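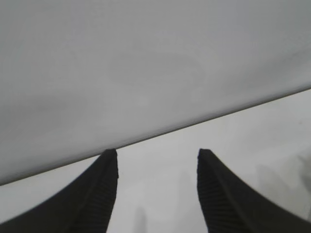
A reader of last month's minutes wrote in to ask whether we couldn't simply keep the pale gray panels we have and spend the money on better lighting, and the letter was read out in full before anything else, as it seemed only fair to begin with it. The letter went on to say that a plain gray surface is the kindest thing in the world to lay out paper on, that marks wipe off it more often than people think, and that the writer would be sorry to see us go over to white. There was a good deal of nodding at this, and one voice from the back saying "hear, hear" before the kettle had even boiled.

Norkport Paper and Binding Circle
Minutes of the monthly meeting, held in the Selvanayagam Room, 2025-04-05, starting at 10:15 a.m.

1. Welcome and last month's minutes
Everyone was welcomed, including three people who had not been before and who were very kindly given the chairs nearest the heater. The minutes of the last meeting were agreed with one correction: the glue order was for two tubs of the thick paste and one of the thin, and we had it the other way around. The order itself was right.

2. The panels
Taking up the letter, we had the long talk about the panels that we have been promising ourselves since winter. For anyone new, these are the flat gray ones we lay over the tables on binding days so that the room's own furniture stays in good order for everybody else. It was agreed that they have served us well. Members who do a lot of folding said they like a matte surface because it doesn't throw the light back at you, and the people who work with white paper said they can see the edge of a sheet against gray much more easily than they can on the tables.

Against that, a few grumbles. They are awkward to carry through the double doors, two of them have picked up a slight rock when they are laid over a join between tables, and there is the old question of smudges. Several of us have spent ten minutes rubbing at a darker patch only to decide it was shading from the window. It was suggested that we try warm water and a drop of dish soap on one panel, leave it overnight, and look at it again in the morning light before anyone goes near it with anything stronger. Agreed.

The quote from Sisance for a full new set in white came to $1,829, delivery included. There was a bit of a silence after that was read out. The second quote, for replacing only the two that rock, came to $387, in the same gray. After some back and forth – and a very pleasant detour into what everyone's kitchen counters are like to work on – we voted to replace the two and keep the rest. All in favor except one, and the one asked for it to be noted that white would still be nicer for photographs.

3. Lighting
With the panels settled for so much less than we had feared, the letter's suggestion about lighting was looked at properly. The far end of the room is gloomy after about three in the afternoon, and the people at that end have been very patient. Clamp lamps were the favorite, provided they can be fixed to the table legs or the shelf and not to the rims of the panels, where a clamp would bite. A price of $695 was mentioned for a ceiling fitting, and it was felt that this was really a matter for the building and we should ask before we dream. A letter will go to the building office. In the meantime anybody with a good desk lamp at home is warmly invited to bring it along, with its own extension cord please.

4. Storing things flat
This one ran on. At present the panels go behind the tall cupboard, standing on their long edges, and it was thought that leaning may be what started the rocking. Options were the rack in the hallway (dry, but people park strollers there), the shelf over the paper drawers (too high for most of us), or flat under the two end tables with a sheet of felt between each. The last was preferred. Felt is to be bought from the remnant bin at the Skendow market, any color, and cut a little smaller than the panels so that it doesn't hang out and catch on shoes.

A gentle reminder as well, and this is meant for the person writing these minutes as much as for anyone: edges get knocked far more than the middles do. Two people to a panel, please, and set the near edge down first.

5. May session
The May session will be single-section notebooks with a sewn spine, suitable for beginners. Those coming should bring a bone folder if they own one, a metal ruler, and an apron. Cutting mats must go down on top of the panels for all knife work, including the quick little trims that we all tell ourselves don't count. Thread and needles will be on the side table. The paste should be made up the evening before so that it has time to settle.

6. Anything else
The tea towels need a wash, and two offers were made at once, so that is both lots done. The radiator key has been found in the thread tin. A request was made for a second trash can near the guillotine and was agreed without discussion. There was also a question about swapping paper offcuts, and a box will be put out by the door for that from next month. Please don't put in anything smaller than a postcard.

The meeting closed at 11:50 a.m., and several of us stayed on to try the dish soap.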